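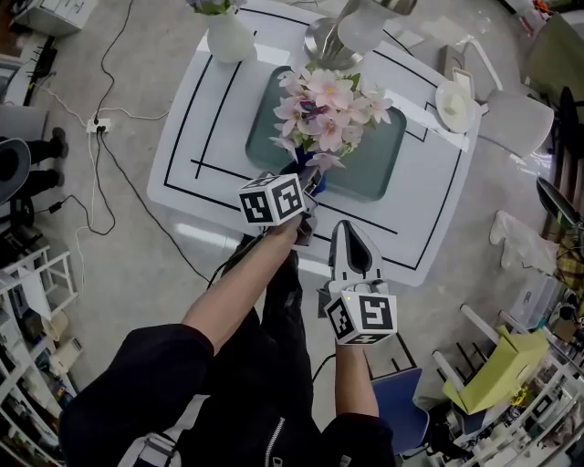
Pink artificial flowers in the small blue vase, with the dark green mat below.

2 min read

About Joltik

We dress tables and small rooms for people who let flats, run waiting rooms or have a show home to fill. Most firms in our line will tell you that a vase in the right spot sells a property. We have never seen good proof of it. A bare table looks bare, a dressed one looks as if somebody gave it a thought, and that is as far as we would go.

Joltik was started by Qiuyue Fan and Zhenhua Yu, who had both worked for larger dressing firms and come away doubtful about scented candles, bowls of lemons and the word "curated". They began with 30 vases and one van. The stock list now runs to 790 pieces, and Yiran Zou, who keeps it, thinks that is too many.

We use artificial flowers and say so on the quote. Suppliers like to claim theirs can't be told from the real thing. Some can't from the doorway. Sit down next to them and most people will know, so we choose them for colour and shape and keep the bunches small enough to talk over. Cheap leaves are usually what gives the game away – we send back a lot of leaves.

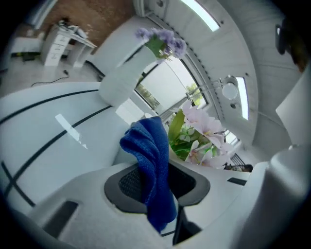
Cloths cause more argument here than flowers do. Xinyi Jiang would put one on every table, while Zhenhua thinks a glossy white top with black lines is busy enough already. We try things both ways before we quote and look at them in daylight, near a window if there is one. A strong blue like the knitted cloth is a lot to ask of pale pink petals and a bunch of purple in a white vase, and one of the three may well have to go. Clients are welcome to come and disagree. Yanling Yan did, as a client, and now does our site visits.

A standard job is a table and up to 5 pieces. You can have more, but we'll ask where people are meant to put their cups. We don't offer mood boards, and we won't promise quicker lettings or better reviews. If a supplier has promised you either, ask to see the figures.

Hire runs by the month and we close for the second half of December. Breakages are charged at what the piece cost us.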